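4.2 Cushions and the shared lounge

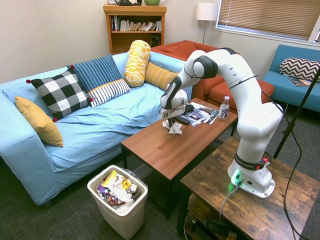
Seating came up more than any other topic in the Cornville diaries, which we did not expect going in. The diary prompt asked only "what did you put back today" and left it open. Of 766 entries coded, 76 mention a cushion or pillow by itself, with no other item. Kitchen items get mentioned too but nearly always in a bunch (cups, plates, the board). Cushions get their own sentence. Sometimes their own complaint.

Coding followed the scheme in Section 3 - item, place, who moved it last if stated. One change. We split "arranged" from "put back" after the first pass, as the two were getting mixed up and agreement between coders was poor. Put back = returned to the right sofa. Arranged = order, angle, which one goes in front. Fig. 3 gives the lounge with six cushions on the light blue sofa, mixed patterns, the smaller striped one in front of a dark blue one, the yellow bolster upright against the backrest.

Fig. 3. Lounge seating, Cornville. Light blue sofa with cushions; coffee table in front; orange-red and teal-blue sofas, bookshelf and floor lamp beyond.

Residents did not agree on what a tidy sofa is. Two camps, more or less. One group wants all the cushions up against the back, biggest first, small ones in front. The other group only cares that there is room to sit. Entries from the second group are short ("moved pillows, sat down"). The first group writes longer and tends to name the pattern - the check one, the stripey one, the one with the pompoms. We take naming as a rough sign of attention, same as Sydorenko did for kitchen drawers, though her items were all plain and ours are not, so the comparision is loose.

Slipcovers are a seperate problem. A loose cover wrinkles as soon as someone sits and residents mostly gave up on it. Few entries mention smoothing the cover at all, and those that do come early in the diary period. After that, nothing. Cushions kept getting fixed right up to the last week. So effort goes to the thing that can be finished in one move, and a cover needs pulling from both ends and then tucking. Jerer house has fitted covers and the question did not come up there.

Coffee table: treated as part of the sofa by most. Entries say "did the couch" and then list a mug. We coded these to the table where the item was clearly a table item, otherwise left as seating. Magazines were the worst for this. They live on sofas, on the table, on the shelf, and residents rarely saw a magazine on a seat as mess. Books were different. A book on a seat was going back to the shelf, or at least the diary said it should. Leaning books on the shelf were fine with everyone who mentioned them.

Time of day matters some. Most seating entries were written in the evening, but the diary sheet hung by the door and people filled it in on the way to bed, so this could be the sheet and not the sofa. The Zustberg house kept its sheet in the kitchen and got fewer seating entries overall. Not a clean test - different rooms, different residents, fewer sofas. See 5.1.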